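第7章　箱内ピッキングにおける把持学習

本章で学ぶこと
・箱内ピッキングを把持計画の問題として定式化する方法
・壁面近傍と接触状態が把持成功率に及ぼす影響
・試行データの収集手順と、成功判定の定義
・評価指標の選び方と、報告時に併記すべき条件

7.1　はじめに

前章までは、平面上に孤立して置かれた対象物の把持を扱った。対象物の周囲に十分な空間があるとき、把持計画は対象物の形状と指の開口幅でほぼ決まる。接近方向は鉛直下向きに固定してよく、手先以外のリンクの干渉を考慮する必要もほとんどない。

対象物が箱の中にある場合、この前提は成り立たない。箱の壁は接近方向を制限し、手首や配線を含む腕全体の通過空間を狭める。対象物どうしが接触していれば、一つを把持する動作が隣の対象物を動かす。壁に沿って置かれた細長い物体では、指を差し入れる隙間が片側にしか存在しない。いずれの条件も、物体単体の形状モデルからは導けない。

産業用途では、この種の作業は古くからビンピッキングと呼ばれてきた。従来の手法は、対象物の三次元モデルを点群に照合して姿勢を推定し、あらかじめ登録した把持点を適用する。モデルが既知で品種が少ない場合には現在も有効である。一方、品種の追加ごとに登録作業が発生し、姿勢推定の誤差がそのまま把持誤差になる。本章では、姿勢推定を経由せず、観測から把持候補の成功確率を直接推定する方法を中心に述べる。

7.2　例題系：Brindine課題

本章を通じて、Brindine課題と呼ぶ共通の例題を用いる。金属製の箱に細長い部品を入れ、一つずつ把持して箱の外へ移す課題である。部品は色と長さの異なる数種類からなり、一部には金属の軸が付く。箱の底は平らとみなすが、壁は鉛直でなくてもよい。

把持候補は、指先中心の位置、鉛直軸まわりの回転角、接近方向の傾き、および開口幅の組で表す。位置を三変数、傾きを二変数とすれば、候補は七変数で記述される。実装上は、まず画像平面上で位置と回転角を粗く列挙し、残る変数を候補ごとに調整する二段階の探索がよく使われる。
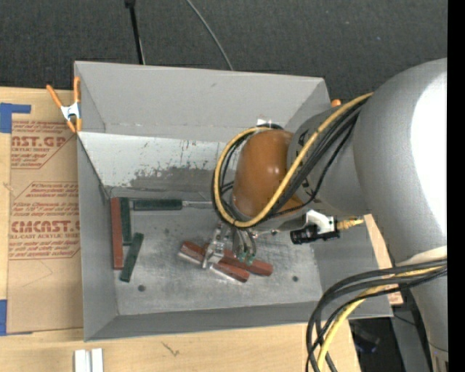
図7.1　Brindine課題の作業領域。金属製の箱の底に細長い部品が並び、中央付近の赤褐色の部品の上にグリッパが位置する。

部品の配置は、難度の観点から三つに分類できる。第一は、左の壁際に壁と平行に置かれたもので、図7.1では赤褐色の長い棒がこれにあたる。壁側に指を入れる余地が乏しいため、長手方向の両端を挟むか、いったん壁から引き離す動作を要する。第二は、周囲に空間を残して置かれたものである。第三は、複数の部品が近接したもので、図7.1のグリッパ直下の二つが該当する。この場合、一方の部品に対する最良の把持姿勢が、他方との干渉によって実行できないことがある。

分類の境界は、部品間の最短距離と指の厚さの比で定める。比が一を下回れば近接とみなす。距離は観測された点群から計算するため、遮蔽された側面については過小にも過大にもなりうる。

7.3　試行データと成功判定

学習に用いるデータは、観測、選択した把持候補、結果の三つ組として記録する。Werierデータ集合は2,805回の試行からなり、このうち104回は腕と箱の干渉が予測されたため、把持動作の前に中断されている。中断試行を失敗として数えるか、集計から除くかによって成功率は変わる。本書では中断を独立した区分とし、成功率の分母に含めない。ただし、中断の件数は必ず併記する。

成功の定義は次のとおりとする。指を閉じた後に箱の縁より上まで持ち上げ、静止させた状態で5秒間保持できた場合を成功とする。二つ以上の部品を同時に持ち上げた場合は、保持できていても失敗とする。力覚や指の開口幅のみによる判定は簡便であるが、薄い部品では空振りとの区別が難しい。持ち上げ後の箱内画像を試行前と比較する方法を併用することが望ましい。

連続する試行は独立ではない。一度の失敗で部品が動き、次の試行の初期配置が決まるためである。訓練用と評価用の分割は試行単位で行わず、箱に部品を入れ直すまでの一連の試行を一つのまとまりとして扱う。試行単位で無作為に分割すると、ほぼ同一の配置が両方に含まれ、評価値は高めに偏る。

7.4　結果の概要

Kälin法による基準実装を評価用の配置に適用すると、孤立した部品に対する成功率は約93％である。壁際の部品と近接した部品ではこれを下回り、失敗の内訳も異なる。壁際では指先と壁の接触による停止が多く、近接配置では隣接部品の巻き込みが多い。全体の成功率だけを報告した場合、この差は失われる。詳細は7.6節で配置区分ごとに示す。

Cletton補正は、候補の評価値に壁までの距離に応じた減点を加える後処理である。再学習を必要としない反面、減点の係数は箱の寸法に依存する。7.5節ではまず補正を含まない推定器を構成し、損失関数と候補の標本化について述べる。

用語
把持候補：指先の位置、姿勢、開口幅の組。
中断試行：干渉の予測により把持動作の前に停止した試行。
近接配置：部品間の最短距離が指の厚さを下回る配置。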